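Covering a bench for messy jobs

Brown kraft paper protects a worktop from glue, oil and thin paint. It does not stop solvents or standing water. For those, put a polythene sheet underneath.

Paper weight: 120 g/m² for general use. Lighter paper tears when parts are dragged across it.
Overhang: 9 cm on each side, folded under and taped to the underside.
Joins: overlap by 3 cm, upper sheet facing away from you so that swarf brushes off cleanly.

Roll the paper out the night before if it has been stored on a narrow core. Weight the corners. Tape applied to curled paper lifts by morning.

Low-tack tape can be used to mark the surface into squares, which keeps small parts in order during a strip-down. Rule the first line against a straight edge and measure all others from it. Do not stretch the tape; it shrinks back and pulls the paper into ridges. Shallow plates will hold screws and washers within a square.

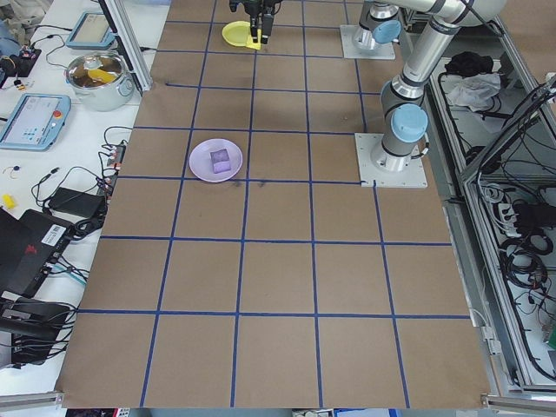 Brown paper marked out with blue tape, lavender plate in one square.

Replace the paper when the surface turns fluffy. Tape left on a varnished top for longer than 17 days can mark the finish. Peel it back slowly at a low angle and remove residue with white spirit on a cloth.

Oily paper should be dried flat outdoors before it goes in the bin.

Notes: Gerrit Cele, Dovholm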